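Module 3: Brand and distribution in small drinks businesses
Unit 4 – Moving from direct sales to wholesale

Reading before the session: the Pruvost case pack, sections 2 and 3. Bring a calculator.

4.1 Starting position

Most small drinks firms begin by selling straight to the person who drinks the product. The maker sets the price, talks to the buyer and keeps the whole margin. Prirero, the tea blender used as the running case in this unit, sold for its first two years from a single counter in Bremidholm and from a stall on Saturday.

Direct sales hide certain costs. The owner's own hours are seldom charged to the product, and packing is done in slack periods. A price that looks sound at the counter may therefore be too low to carry a wholesale discount. The first task in any move to wholesale is to restate the unit cost with labour, storage and breakages included.
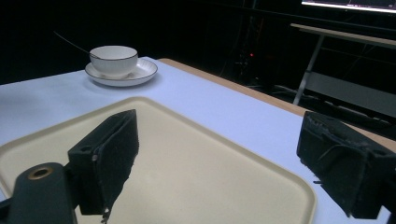

Fig. 4.1 Cup and saucer with dark rim.

4.2 Margin and mark-up

These two terms are often confused in student work. Margin is profit divided by selling price. Mark-up is profit divided by cost. A tin that costs £3 to produce and sells to a shop at £4 carries a margin of a quarter and a mark-up of a third. State which one you are using every time you give a figure.

A retailer will normally expect its own margin on top of the wholesale price, and a distributor, if there is one, takes a share between the two. Work backwards from the shelf price:

Shelf price, less sales tax where it applies
less retailer's margin
less distributor's margin
= price received by the maker
less full unit cost
= contribution per unit

If the last line is negative, a larger order makes matters worse. Prirero found itself in this position with its smallest tin and withdrew it from the trade list, though it stayed on sale at the counter.

4.3 The brand under wholesale

At the counter the seller explains the product. On a shelf the pack has to do this alone. Three points usually need review: the name, the front label, and the range.

Name. Prirero kept its trading name but dropped the separate names of its blends, which shoppers had read as different firms. The blends now carry plain descriptions.

Front label. Origin, weight and brewing time had all been given equal space. The revised label leads with the type of tea. Legal wording moved to the back, where it must still meet the minimum type size (see handout for Unit 2).

Range. A shop buyer will rarely list more than a few lines from an unknown supplier. The trade list was cut to 4 blends, chosen by contribution and repeat orders. Total sales volume was not used, as it was distorted by one seasonal blend sold mainly in November.

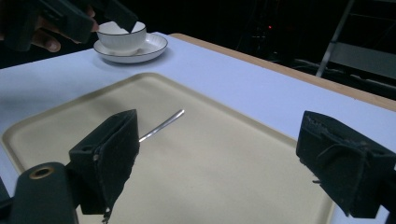 4.4 Choosing a route

Two routes were open to the firm. The first was to supply shops itself, which kept the margin but required deliveries, invoicing and credit control. The second was to appoint Piluvix, a regional distributor with nearly 80 accounts, and accept a lower price per tin.

The comparison should be made on total contribution, after the cost of serving each account. Small accounts ordering one case at a time are expensive to serve directly. Large accounts are cheaper, but may ask for longer payment terms – and the maker has to fund the gap.

Exclusivity also needs care. A distributor may ask to be the only supplier to trade customers in an area. Check whether the clause covers the maker's own counter and website, how long it runs, and what sales level the distributor must reach to keep it.

4.5 Exercise

Using the cost table in the case pack, calculate the contribution per tin under each route. Then find the number of tins at which the two routes give the same yearly result, treating the delivery van as a fixed cost. Show all working. Round only at the final step.

Written answers are due at the start of the next session. Unit 5 covers stock control and payment terms.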